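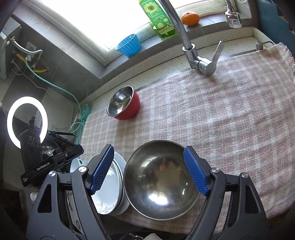 29 avr. 2021

Bon, je reprends le cahier, ça faisait un moment ! Matin passé sur les capteurs de choc pour les crosses de hurling, série Rornau. Rappel pour ceux qui n'étaient pas là : on veut savoir si le manche en frêne perd de la raideur au fil des frappes, et à partir de quand le joueur le sent dans les poignets.

J'ai fait 111 frappes sur la crosse n° 8, balle neuve, toujours le même point d'impact (enfin, j'essaie, mon scotch de repère se décolle tout le temps). Les 90 premières sont propres. Après, le signal part dans tous les sens et je soupçonne le câble plutôt que le bois. À revérifier avant d'aller raconter n'importe quoi au club.
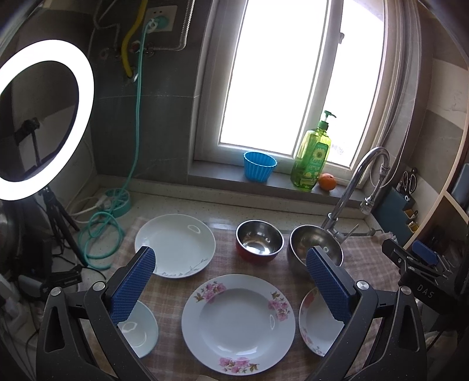 Du coup j'ai recollé la jauge avec la résine Sani, celle du pot bleu, et laissé prendre pendant le déjeuner. Ne prenez plus l'ancienne, elle file dans le tiroir du bas et je la jette dès que j'y pense. Le zéro tient nettement mieux, même quand je secoue la crosse comme un prunier !

Côté Brirkness, ils nous prêtent 14 crosses qui ont déjà fait une saison entière. Super nouvelle, mais elles arrivent sans historique : ni nombre de matchs, ni poste du joueur, rien. Je propose de les peser toutes à l'arrivée et de noter l'état du cerclage avant la moindre frappe. Certaines ont l'air d'avoir été poncées à la main (on le voit sur les photos qu'ils ont envoyées), ça va nous décaler la masse de la palette.

Le logiciel Kultolo a encore planté à l'export. Solution moche mais qui marche : enregistrer par paquets et recoller les fichiers après. J'ai mis le script dans le dossier commun.

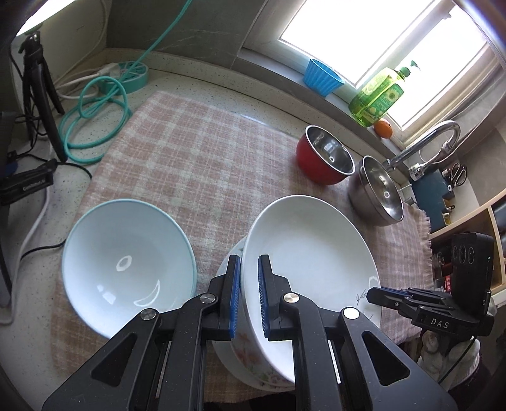
Bol blanc et nappe à carreaux.

À faire : changer le câble, refaire la n° 8 depuis le début, commander du scotch qui colle, et demander à Brirkness s'ils veulent récupérer les crosses avant la reprise de septembre. Si quelqu'un a piqué le petit serre-joint, je veux bien le revoir sur l'établi.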